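Home | Galleries | Laundry & Linen | Small Repairs | Archive | Contact

Folding a T-shirt flat

November 2020
By Fernanda Mota

This is the second gallery in the laundry group. The first one covered sheets and pillowcases, and several readers wrote in to ask for shirts next. T-shirts are what most households fold the most of, and they are also what people tend to fold the worst, so the page stays with one plain dark blue shirt and one wide surface.

Some notes before the pictures.

The surface matters more than the method. A kitchen table works for children's sizes, but an adult shirt needs room on both sides for the sleeves. I use a spread sheet whenever I can. Cotton grips cotton a little, and the shirt stays where you put it. On a polished table it slides every time you pull a corner. The sheet does not have to be ironed. A few ripples in it make no difference to a shirt lying on top.

Start by holding the shirt up by two corners and pulling it tight. Do this before it touches the sheet. Most of the wrinkles that end up pressed into a folded shirt are there because it was dropped down in a heap and then straightened with the palms. Pull until the fabric between the two corners makes a line, and check where the sleeves are. One of them will often hang lower than the other or be caught inside the body of the shirt. Shake it loose now. It is harder to do once the shirt is down.

Then lower it, far side first, with the collar away from you and the hem toward you. Let go slowly. If one shoulder lands higher than the other, take hold of the hem on that side and draw it back a little. The top edge is the part worth fussing over, as both side folds are measured from it. Soft creases in the body will mostly go once the shirt is in a pile with others on top of it.

After that the folding is the usual one: one side in to the middle with the sleeve laid back over it, the other side the same, and the hem up to the collar in 2 turns. Heavy shirts do better with one turn and a wider pile. I keep piles to 10 shirts at most — higher than that and they lean.

Dark knits show lint from a light sheet, so give the sheet a shake first. Heathered fabric hides it better than solid black.

The sheets page has the notes on fitted corners, and the sock and towel pages are still being put together. I hope to have towels up first. Readers who asked about long sleeves and hoods will find them in the June gallery under Archive.

Click through in any order.

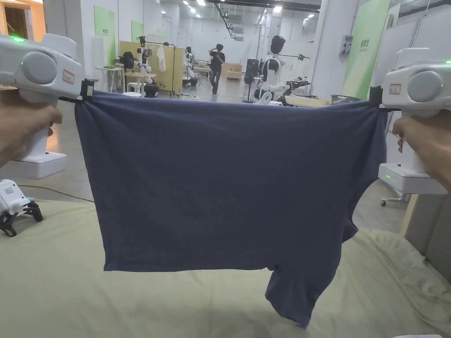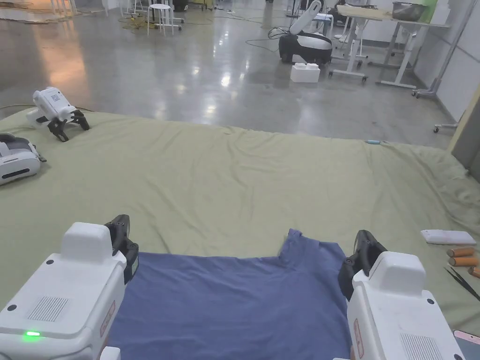
The blue T-shirt and the pale green sheet, in both pictures.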